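Gripper demos for class project, many episodes rejected. How to record at home?

Reshma Gumede
Our robotics class has a student project on folding clothes, due in April. We must hand in 300 demos made with the hand-held gripper. I have 147, but the checking script throws out 117 of them with "tracking lost". I record in my bedroom in the evening. Is it the gripper or is it me?

Chantelle Pretorius
I had the same error last term and it was mostly my room. The tracking needs many fixed things to look at, and if you stand close to a plain white wall it finds very little. What helped me:
Turn so that the bed, the door or some patterned cloth stays in view.
Record in daylight with the curtain open.
Move slowly for the first seven seconds, then begin the fold.
Also look at the small red light before you start -- on ours it must be on the whole time. Please keep the rejected files, our teacher accepted some after a second run of the script.

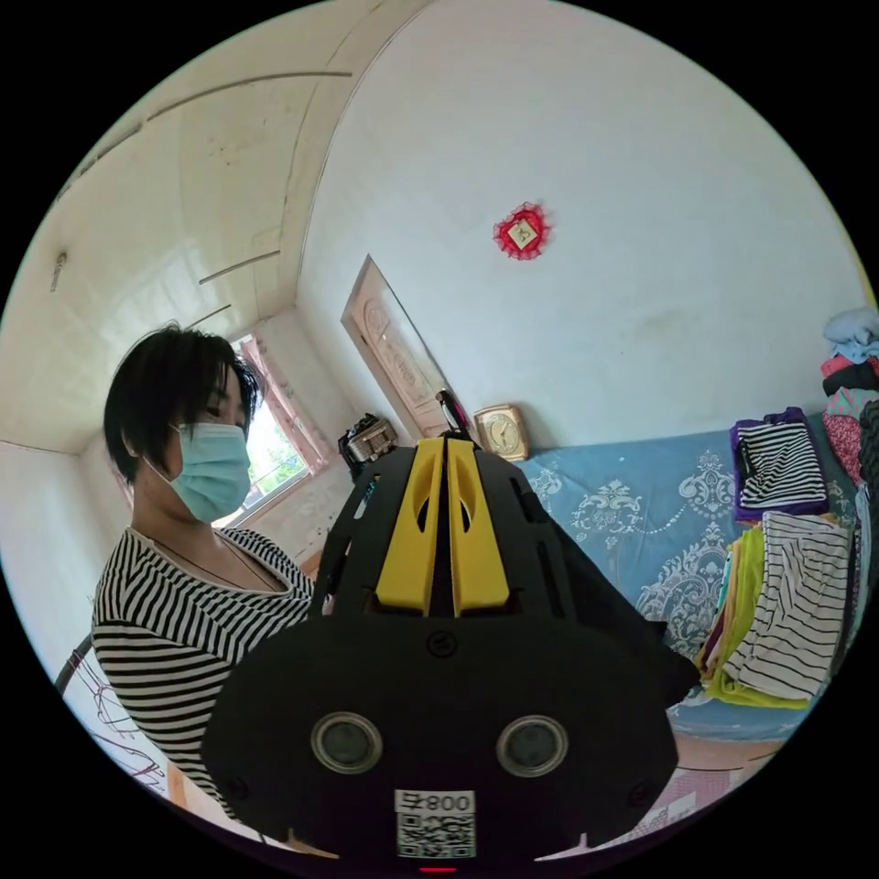
Bedroom with the gripper, folded clothes on the bed at right.

Mtshali
Same problem here, I changed the gripper with another group and it was fine. Maybe ask on Thursday if there is a spare.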